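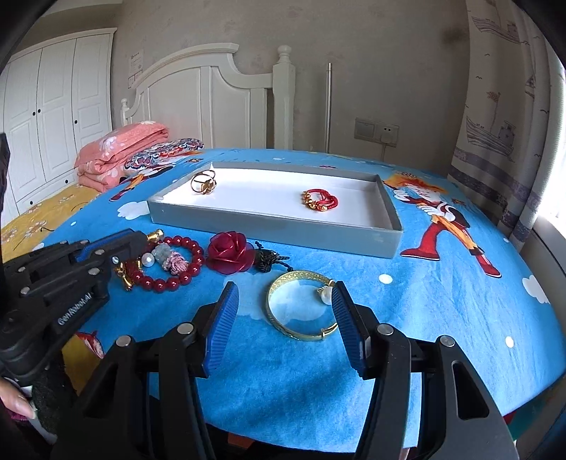 From: Heather Nepia
To: Janlow bead and cord list
Date: May 10, 2024
Subject: Re: sorting the jewelry box

Selamawit Beyene wrote:
> I have 50 bits and pieces in one drawer and the cords
> are all knotted into each other. How do you all sort
> yours? By color? By who gave it to you?

Selamawit, I love this question! Get it all out onto a bed. A table is too hard and beads roll right off it, but a bedsheet holds them still (a blue one is wonderful, red beads just glow on it). Then find a shallow box lid and put the rings and bangles in there first, so you can take your time over the beads and tassels.

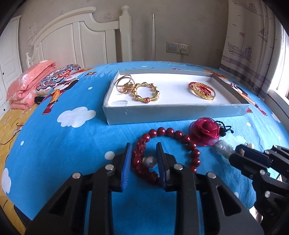
Red beads and the rose up front, gold in the lid.

I'm mad about that rose! Ka-ming, you asked about organza petals last time, so have a good look at how they sit around the center. And does anyone have a trick for keeping tassels straight? I roll mine in tissue paper but they still come out with a kink.

Ibsa, yes please to the spare red cord, I'll take 9 yards if you can part with it.

Heather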